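How to Run a Tidy, Courteous Gripper Session in Someone's Bedroom

By Felicja Tokarz, home recording lead, Skollitz

Every February I go back through our house rules for hand-held gripper work and try to bring them in line with what we do on the job, and every year the page gets longer. I'm sorry about that! If you have just joined us at the Herwood office and you've already done your two practice mornings on the folding table, this page is the one to read before you go out to a real home. If you've been with us a while, please skim it anyway, because the parts about power, beds and the second pair of hands have all changed.

I'm going to stick to bedrooms and to cloth (towels, blankets, the occasional stubborn fitted sheet), mostly because that is where we spend our time and partly because kitchens have their own page, which Aleksandra Olszewski looks after and which is much better organized than mine.

Before you leave the office

Check that both grippers of your pair are in the case, that they carry the same number, and that one is the left and one is the right. It sounds too silly to write down, but we have 496 home sessions in the Prindora archive now and a handful of them were made with a mismatched pair. Those took longer to sort out than they took to record. The label with the code is on the rear housing, down near the rim. Read it, don't trust the sticker on the case.

Wipe the lenses with the gray cloth and not with your sleeve. Then squeeze each gripper a few times and watch the fingers come together. They should meet evenly along their length. If one finger leans or feels springy at the base, put the pair on the repair shelf with a note and take another. Please don't tighten anything in the car.

Charge everything the night before. We used to allow topping up in the customer's home, and we don't anymore. A cable across a bedroom floor is a trip hazard for you and for whoever lives there, and it puts you in the position of unplugging somebody's lamp.

Step 1. Say hello and walk the room together

Take your time with this one. I like to stand in the doorway with the resident and ask them three things: what should stay where it is, what should not be recorded, and whether there's anything they'd like moved before we start. They move it, or they ask you to move it and watch while you do. We don't open drawers, we don't lift pillows to see what's underneath, and we don't sit on the bed.

The grippers see a great deal more than you think they will. Those lenses take in the ceiling, both walls and whoever is standing beside you, so "it's behind me" is never a good enough answer when it comes to family photos, mail, medicine or a laptop screen. Turn them over, cover them or ask the resident to put them in another room for the hour. The Adamczyk guidelines, which we follow for anything to do with privacy, have a very readable section on this starting on page 62, and I'd ask everyone to read it once with a cup of tea.

Step 2. Sort out the light and the window

Daylight is lovely for cloth because the folds show up, but a bright window straight behind your work can wash out whatever is in front of it. Try a short test clip with the grippers raised to the height you expect to use, then look at it before you go on. If the glass is nothing but white, that's usually all right. If the towel has turned to white as well, change where you stand, or draw the curtain partway once you've asked. Leave plaid curtains, patterned quilts and striped covers just as they are. New people always want to smooth everything down and make the room plain, and I understand the urge, but real rooms are busy and that's the whole point of going to them.

Step 3. Agree on who stands where

A bedroom is a tight place to work. Between the bed and the window there may be room for one person and a half, and very often there will be two of you with your elbows out. So before anybody picks up a gripper, talk through the spots. Who is nearest the window, who is nearest the door, who steps back first if the resident needs to come through.
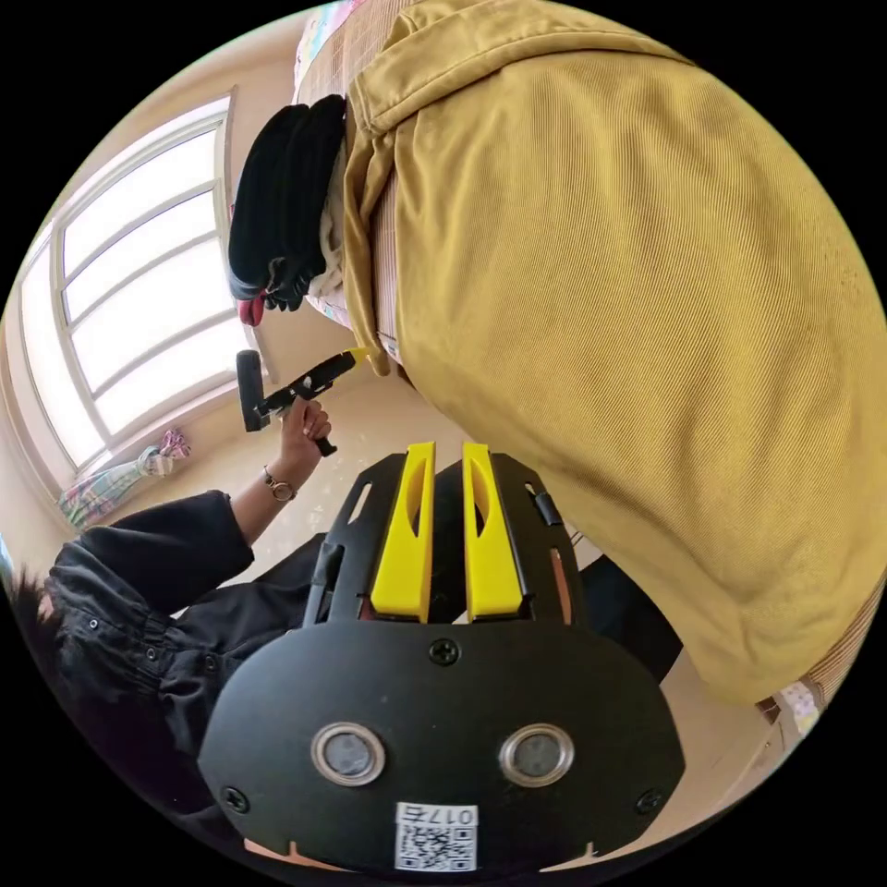
The rule I care about most is that fingers, tips and housings stay well away from faces. When one person is bending down to pick something up or straighten a cover, the other one holds still and keeps the tool pointed at the ceiling or the floor. Say "bending" out loud, and wait to hear "holding" back. It feels a bit like playing ship's captain for the first day, and then it becomes a habit and you'll find yourself saying it at home over the dishwasher.

A few things about what you wear, while we're on the subject:

Tie back long hair, or tuck it in, if you'll be leaning over the bed. A cap or a knit hat helps.

Keep cuffs pushed back so that loose fabric can't get between the fingers when they close.

Wear a mask if the resident has asked for one, and bring a spare for them too.

Watches and bracelets are allowed if they sit snugly. Anything that dangles goes in your pocket before you start.

Coats are fine in a cold room. Please choose one that lets you bend without pushing half of it in front of the lenses, though, as a bulky shoulder can hide an awful lot of towel.

Step 4. Set out the cloth and take the first corner

Start each recording with the cloth lying the way it would if someone had come in and dropped it there. We ask for a loose heap or a careless fold, and we ask that it be different every time. If you catch yourself arranging the same charming little heap again and again, hand it to your partner and let them drop it.

Move small loose things off the working part of the bed if the resident agrees to it. You don't have to clear the whole bed. A folded quilt along the wall can stay, and so can a blanket on a shelf. Do look for a fan, though. If there's one within reach of the cloth, ask for it to be switched off and wait until the blades have stopped before you lift anything.

Then bring the gripper in slowly and take hold of a corner. Close the fingers on the cloth and only the cloth, leaving the bedspread underneath alone. I tell people to come in at a slant, pinch, pause for a breath, and then lift a couple of inches to see whether anything else is coming along for the ride.
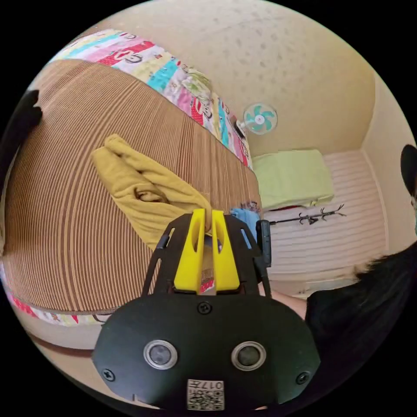 If you do bring the bedspread up too, don't shake it loose. Lower it, open the fingers, back away and try again, and leave the recording running while you do. Mistakes and second tries are useful to us as long as they're calm ones. What we can't use is a clip in which somebody gives up and fixes the problem with a bare hand, so if your hand has to come in, stop the clip, fix it, and start a new one.

Keep each clip short. We settled on seven folds before a rest, after a long spell of arguing for ten, and my wrists were on the winning side. Put the grippers down on the folded cloth from the case when you rest. They don't go on the resident's pillow, and they don't go on the floor where a foot might find them.

Step 5. Hold between two grippers without pulling

Once a towel is up off the bed it will hang between your two tools, and the temptation is to stretch it flat like a bedsheet on a line. Resist! Leave some slack, so the cloth falls in a natural curve and neither grip is fighting the other. One hand higher than the other is perfectly fine and often gives the better fold. Move the higher hand first, let the cloth settle, and then bring the lower one along.

Watch your knuckles near the window and your elbow near the wall, especially in older houses where the wallpaper may be softer than it looks. If you scuff something, tell the resident straight away and write it in the visit sheet. We've paid for one patch of wallpaper so far and I was glad to do it, and even gladder that the person who caused it came and told me before lunch.

If the cloth starts slipping out, let it go. Don't lunge after it. A dropped towel does no harm to anyone, and a lunge in a small room is how people get bumped.

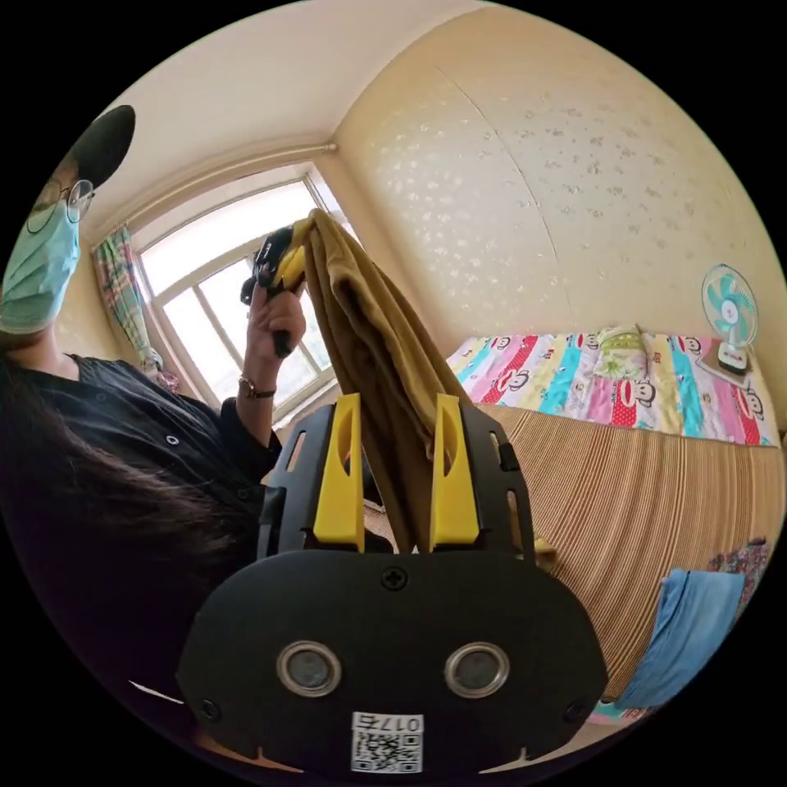
Step 6. Know when to stop

We stop for the resident, always and without a discussion, if they say so or simply look as if they'd like their room back. We stop if a child or a pet comes in. We stop if either of you feels stiff, if a gripper makes a noise it didn't make in the morning, or if a finger has worked loose. And we stop after 22 clips even when it's all going beautifully, as that is as much as one room needs and people get careless toward the end.

Step 7. Put the room back and look at the clips

Put back anything that was moved, with the resident there to tell you whether it's right. Fold the towel properly by hand (it's only polite) and leave it where you found it. Count both grippers into the case, read the labels one more time and write the pair number on the visit sheet.

Before you go, offer to show the resident a clip or two on the tablet. Most people are curious, and now and then someone will notice a thing in the room they'd rather we hadn't caught. If so, mark the clip for removal right there in Prindora, while they can see you do it, and leave the privacy card with our phone number by the door.

Questions that come up a lot

Can I work alone? Yes, for cloth, once Aleksandra or I have been out with you a few times. The second person is still required for anything bigger than a bath towel, and for any room where you can't take a full step backward.

May I use my own towels? Please do, if they're clean and plain enough that you won't mind them being looked at for years to come. Write down roughly what size they are. We have plenty of white ones already, and I'm always pleased to see a good strong color come in.

What if the resident wants to try the grippers? Let them have a squeeze, with recording off, and keep a hand near the case. If they'd like to be recorded folding, that needs the other consent form, which is in the back pocket of the folder behind the parking permits.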